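Reel changeovers and the second half of Clindside

I spent most of October working through the back catalog of the Kashyap studio, in release order, with a notebook. The plan was to look at one thing only: how the editing changes after Hemant Upadhyay leaves the cutting room and Vikas Ahuja takes over. The switch happens between Briltdale and Clindside, and the credits make it look cleaner than it was.

Briltdale is a slow film. The opening wedding runs 11 minutes and has very few close shots. Upadhyay holds on the wide and lets the actors cross in front of each other, and the songs are cut on the line, almost never on the beat. Savita Dubey plays the older sister and gets her first close-up well into the first half, at the train station. It works well because we have been kept away from her face until then.

Clindside has the same director, Ramesh Rathore, and the same cameraman. The first half could pass for Upadhyay's work. After the intermission the shots get shorter, the songs lock to the percussion, and dialogue scenes go to plain back-and-forth coverage. I used to put this down to the story, which turns into a chase at that point. I no longer think that explains it. The kitchen argument in the second half has no chase in it and is cut the same way as the rooftop sequence.

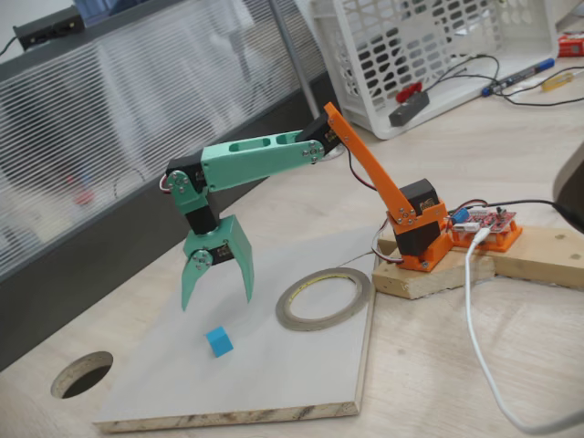

My working guess is that Upadhyay cut the first half, or most of it, and left before the second was locked. The single editing credit for Ahuja would then be a matter of who delivered the film. Two things point this way. The dissolves before the intermission are long, as they are in Briltdale, and there are no dissolves at all after it. Also, the sound carries over the cut by a few words in the early scenes, a habit Ahuja does not show in anything else he edited.

Against this, Ashok Rastogi wrote in his short book on the studio that Ahuja was hired before shooting began. Rastogi gives no source. He also gets the running time wrong by a full reel, so I would not lean on him too hard.

The disc is a problem. The Clarlow release of Clindside has been trimmed, and the comic subplot with the tailor is missing two scenes that are on the old tape. Anyone comparing shot lengths should use the tape, poor as it is. The picture is soft and the color has gone toward red, but the cuts are all there. The disc also replaces the intermission card with a fade that is not in the original.

Next is the third Rathore film, which I have only seen once, on television, with the songs removed. I have a better copy coming. If the long dissolves turn up in that one too, the guess above is wrong and I will have to start over with the assistant editors.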